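ステキヴィス物語用紙 A5 長編向け

小説の下書き専用ルーズリーフ。製造はクレムポート工房。長編を手書きする方むけ、50枚入り。罫は細め、余白ひろめ。章ごとに差し替えできます。

・A5、20穴
・罫線はうすいグレー
・右端に書き込み欄(登場人物、時系列のメモなど)
・万年筆可。裏抜けほぼなし、ただし太字は要確認

見出しカード「カモルラット」も同時入荷。人物カード、場面カード、地名カードの混合で171枚。足りない分は白紙カードでどうぞ。超能力ものとか、設定が増えがちな話だとすぐ無くなります。多めに買っておくのが吉。

バインダーは別売、ストルテックス製。色は紺のみ。前の型よりリングが少し太くなりました。厚みは35ミリ。カードも一緒に綴じられまます。前の型をお持ちの方、用紙はそのまま使えます。

価格 用紙1パック1202円(税込)。カードとバインダーは店頭でおたずね下さい。6月入荷分から包装が紙に変わってます、中身は同じ。まとめ買いの割引は今のところなし。 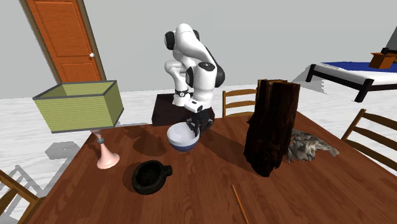

購入された方からは、右端の欄が思ったより広くて、第二稿の直しまで同じ紙に書けたとのこと。ただ罫がうすすぎて夜は見づらい、濃い罫も出してほしいとも。濃罫版は検討中、時期未定です。

取り置きは一週間まで。返品は未開封のみ。

お問い合わせ:クレムポート工房 販売係 © Clemport ページの先頭へ戻る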